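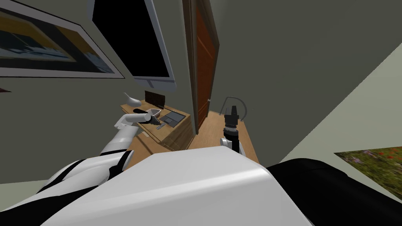
Reviews > Software > Robot Simulators

Latest Guides Forum About

Nov 23, 2018 | by Fongchan Kaewkla

I really wanted to love Floris. It's a home robot simulator, you get a furnished house and a two-armed robot, and you teach it chores before you let anything expensive near your real dishes. Setup took me one evening (great!) and the rooms look lovely, down to the pictures on the walls. Then I started grabbing things, and wow, did I find a bug.

Small stuff on the desk went fine. I had over 23 clean pickups in a row and was feeling pretty smug. The trouble is rims. Anything big and hollow with a sloped side, and the gripper comes in, touches the edge, and the whole arm starts to shiver. Sometimes it settles down. Other times the fingers sink right into the wall of the thing and it shoots across the kitchen like a watermelon seed. 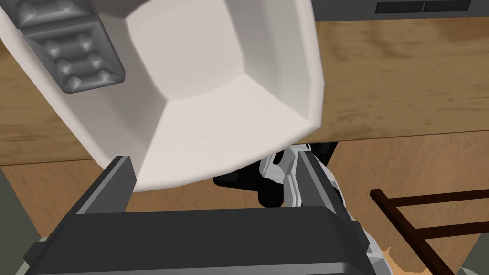
Open gripper at the near rim of the big off-white container, with the dark tray inside.

The part that bugs me more is the contact stop. The arm is supposed to freeze when the force spikes, and in my runs the log threw error 2032 and the arm just kept pushing! On a screen, who cares. But I was planning to move this same routine to a real arm, and that's somebody's wrist someday. My buddy Severino Alcaraz tried it on his machine and got the same code on his second run.

I wrote to support and Raffaele Zanetti got back to me the next morning, super nice, and told me to drop the physics step to 2 milliseconds. That cured most of the shaking. It also made everything crawl, and the stop still failed once in 10 tries, so no, I'm not calling it fixed.

Would I still use it? For practicing pickups on small objects, sure, it's fun and the arms feel good to drive. I'd keep it away from anything to do with safety testing until they patch that stop. Six out of 10 for now, and I'll run it again in March.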